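Amrit Grewal
2025-06-26

I have spent the morning rewriting the house rules for our robot arms. The old version ran to 52 rules. I wrote most of them, so I'm allowed to say it was dreadful.

Rule 31 said "be careful". Rule 32 said "be careful at all times", in case anyone had read 31 as a mornings-only thing.

The new version has 17. I wanted fewer but Melnyk has a safety lead who reads everything twice and she talked me back up from 12. She was right about four of them and I'm choosing not to say which was the fifth.

Rule 1 is the dull one. Do the risk assessment for the job, on the bench you're using, with the gripper you're using. A "collaborative" arm holding something sharp is a knife with a nice brochure.

Rule 2: swap the gripper, redo the payload and the tool centre point before you press anything. Mass, centre of gravity, the lot. The arm believes whatever you type in. I once told one it was carrying nothing at all and it drooped like a teenager.
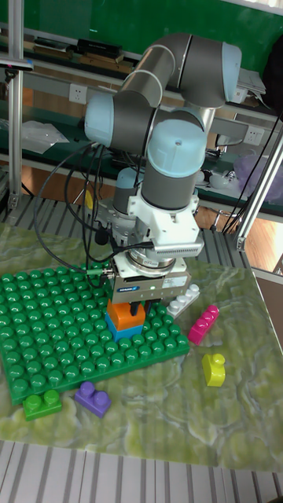 Rule 3 covers cables. Leave enough slack for the wrist to turn all the way, and not so much that it can lasso the work. Run it slowly through the whole range with a hand on the stop, and watch the cable the entire time. Watch the cable, Griltonari lot. Not your phone.

Rule 4: write down where every loose part starts. "Scattered about a bit" is a perfectly good starting layout as long as the next person can scatter it the same way.

We have 1,871 logged runs from last year and for a depressing number of them the layout field says "usual". Usual for whom? The chap who typed it has moved to Zamgate and does not answer his messages.

Rule 5: decide what counts as a success before you run. A stack that stands for a second and then thinks better of it needs to be a pass or a fail, and you don't get to pick afterwards based on how your week is going.

Rule 6: a green light on a device tells you what its manual says it tells you. Read the manual. I've heard three theories about one light this month and they were all delivered with tremendous confidence.

Someone at Litora asked in May if the rules could be a poster. They could. We had a poster. It was hung directly in front of the emergency stop, and that is how we got rule 7.

Rules 8 to 17 are mostly logging, who signs what, and locking the speed limit so it can't be "just nudged". I'll put them up once I've fixed the numbering, as there are currently two rule 14s and they disagree.

Comments open until page 27 of the old document has finished going through the shredder.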